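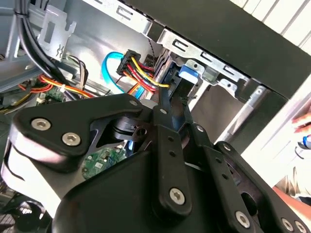

Side panel off, gripper in the case

Forum > Security > Logins and passwords

Fuviro dropping passwords for "typing rhythm" sign-in, anyone buying this?

mossbank
Sep 8, 2018
Got the email from Fuviro this morning. They want to get rid of passwords on all accounts and recognise us by how we type and move the mouse. You get 27 days to opt in, then it's the default. The bit on accuracy says they tested it on 4,000 people and it was "highly reliable". Reliable how? How many got locked out? How many let somebody else in? Not a word.

tin_lid
We've had something like it at work since June, made by Tokex. It's fine. I've been asked to prove who I am maybe five times and it took a few seconds each. Beats changing a password every month.

mossbank
Five times when you WERE you. How many times has it stopped someone who wasn't?

tin_lid
No idea, I don't go round testing it on colleagues.

quarterpast
I did. Strachan ran a trial at our place and I sat at my mate's desk for 8 minutes answering his emails (with his blessing). Never batted an eyelid. Then I cut my thumb and it wouldn't let me into my own account until the plaster came off.

dunlin77
One desk and one thumb isn't much of a study. A password can be stolen and used from anywhere. Someone copying your typing has a much harder job, so I'd take it over what most people do now, same word with a 1 on the end.

quarterpast
If they can record my typing, they can play it back. And I can change a password. I can't change my hands.

dunlin77
Fair on the second point. On the first, I'd want to see somebody do it.

mossbank
Where does the recording go, is my question. The email says "securely stored by our partner Trovaleo". Had a look at the privacy page and it's three paragraphs of nothing.

tin_lid
Did you ask them?

mossbank
Yes, got a ticket number. I've opted out for now, the link is in grey at the very bottom of the email if anyone else wants it.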